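Re: [toprak-list] Bathroom tasks, how many more do we need?
From: Berkay Güneş
Date: 8 Jul 2021

Replying in line because there is a lot in the message I'd otherwise forget to answer. Trimmed for length.

> The bathroom set now has 40 demonstrations, all from the Hivach flat,
> and 12 more are planned before the August freeze. I think this is
> enough to call the category covered. The policy trained on the kitchen
> set got by on less, and the motions are simpler here: walk up, reach,
> grasp or release, step back. I propose we move the rig to Luvham and
> start on the hallway tasks.

I don't agree that it's covered, and I'd like us to stop using that word until we have a test that could show otherwise. We have one room. We have one toilet, one vanity, one floor. If the policy learns that a toilet is the white thing against a grey wall at the end of chevron boards, our held-out score will look lovely, as the held-out runs come from the same room.

The kitchen comparison doesn't help either. Those runs came from two sites, and even so we saw the success rate drop when Ustument moved the bins to the other side of the worktop. I asked for those numbers to go in the report and they ended up in a footnote.

> The operators say the reach into the bowl is now routine.

Routine for them, yes. They know where the rim is. My worry is what the model has to go on at that moment, when the gripper is down in the bowl with the ball and the hand itself hides part of the inner rim. 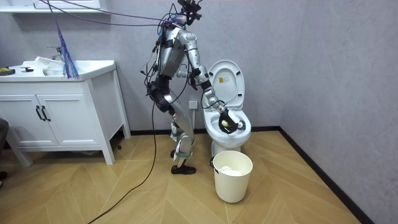

1. Vary the room before adding runs

Twelve more of the same will teach us very little. I would sooner have half that number with the wastebasket shifted, the lid down at the start in a few, and the cloth on the sink swapped for something else or taken away. It costs a few minutes between takes. If the planned runs go ahead exactly as listed, I'd want someone to say what they expect to learn from them.

2. Decide what to do about the cables

We have the tether coming off the head and another long cable over the floor, and the legs have wires of their own. The operators steer round all this without thinking, so every demonstration has their cable habits baked in. Do we want the policy to copy a side-step that only makes sense when there's a lead to avoid? Perhaps it doesn't matter. I haven't seen anybody check.

3. Keep the failures

I went through the session notes and found 13 attempts marked "discard". Some were dropped objects, fair enough, but several were slow approaches where the operator backed off and had another go. Those are the very runs I'd want. A set made up of clean grasps gives the learner no idea how to recover from a bad one. Please don't delete them. Put them in a separate folder and label them honestly.

4. One object isn't a category

"Small item, bowl" is how the task is listed. The notes for the reach runs say ball, every time. Either rename the task or use other things as well. I'd start with something that isn't round.

> Unless there are objections I'll book the van.

Then take this as an objection, though a mild one. I have nothing against Luvham, and the hallway work needs doing. But if we go now, let the release notes say "one bathroom, one object" in the first paragraph, where people will read it. I'm happy to write that bit.

Could whoever holds the raw recordings tell me whether the wrist view was saved for the early runs? The index says yes for all of them and I can't open the files.

Berkay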